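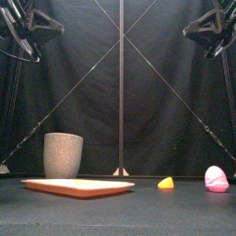
stalley_bench
03/08/2022

Two arms, one shared table, and I nearly got a knuckle crunched last night, so I need other eyes on this. The setup is a sorting job we've been running since June: pick up the small stuff, drop it in the orange tray, arms go home, somebody resets the table, go again. Home is up high on both sides, grippers empty over the table and well clear of everything, even the cup behind the tray, which is the tallest thing we use. At cycle 1,057 the right arm went home like it should, sat there with the status light saying idle, and then dropped. No motion command in the log. It came down maybe a hand's width, stopped, and threw a following error on the shoulder joint five whole seconds later. My hand was on its way in to move the yellow piece. I got brushed, no cut, but I had to go sit down for a bit.

Controller is a Cidel, the arms are the older Felar pair. Has anyone had an arm sag out of home with the controller swearing it's idle?

felar_refugee

Glad you still have all your fingers. First question, and I'm going to be annoying about it: why was your hand in there with the drives on?

stalley_bench

Because idle is supposed to be idle! The procedure on our wall says wait for the idle light, reset the objects, step back, press start. We've done it that way the whole time.

felar_refugee

Then the procedure on your wall is the fault and the shoulder is just how you found out. Idle on that controller means no job is running. It doesn't mean the arm can't move. If you're reaching under it, the power to the joints gets cut and the brakes hold it, every single time.

gantrygoblin

I half agree. Yes to cutting power, but watch out, cutting power is exactly how mine dropped. We had a brake that was worn enough to slip under the weight of the arm. Everything looked great until the drive let go, and then it slowly came down on a box of parts. What does yours do if you hit the e-stop at home and just leave it?

stalley_bench

OK, tried that this morning with a foam block under it and nobody near it. Left arm, rock solid. Right arm creeps. I put a strip of tape on the backdrop next to the gripper and came back after 21 minutes and it was clearly lower than the tape. So that's a brake, right?

gantrygoblin

That's a brake, or something's keeping it from closing all the way. But it doesn't explain the drop by itself. Does your controller have a power save thing? Some of them release the drive after a while at rest and lean on the brake. If the brake is weak, down she comes, and the status never changes.

stalley_bench

Oh no. Yes. There's a setting called rest hold and it's on. I don't remember turning it on, but I did load the settings file from the Barajas cell when we moved the bench, and they run a single arm lying flat on a rail where it wouldn't matter at all. Ugh.

quietservo

I'd look at cables before ordering a brake. A tired connector at the shoulder can give you a drive dropout and a late error too. I wouldn't blame a settings file on one event.

felar_refugee

It crept with the power off, quietservo. A connector doesn't do that.

quietservo

The creep is the brake, sure. I'm saying you don't know the drop and the creep are the same problem. Turn rest hold off, unload the arm, and wiggle the harness while you watch the drive status. Takes ten minutes.

stalley_bench

Did both. Harness wiggled to death, drive status never blinked. Then rest hold back on, foam under the arm, me across the room with a coffee: it dropped on the third try, same distance, same late error. With rest hold off it stayed up all afternoon.

quietservo

Fair enough, I'll take that. I'd still replace the connector while the cover's off.

gantrygoblin

How old is the brake? Ours was almost 1,908 hours in, and the shop that rebuilt it said the pads were glazed from people using the e-stop as an off switch.

stalley_bench

...we use the e-stop as an off switch. No idea on hours, the counter got wiped in the move.

Where it stands: the right arm is tagged out and resting on a prop, brake's ordered, rest hold is off on both sides. I took the sheet off the wall and I'm rewriting the reset step so the power comes off before anybody reaches in. I'm also looking at a longer grabber tool, because the pink piece sits way over on the right, under the bad arm, and I don't love leaning in there even with it dead.

felar_refugee

Do the left brake too while you're ordering. Same age, same e-stop habits. And put a lock on that switch so the start button can't be hit by someone who doesn't see you.

stalley_bench

Second brake added to the order. Lock's a good call – will post when the new parts are in.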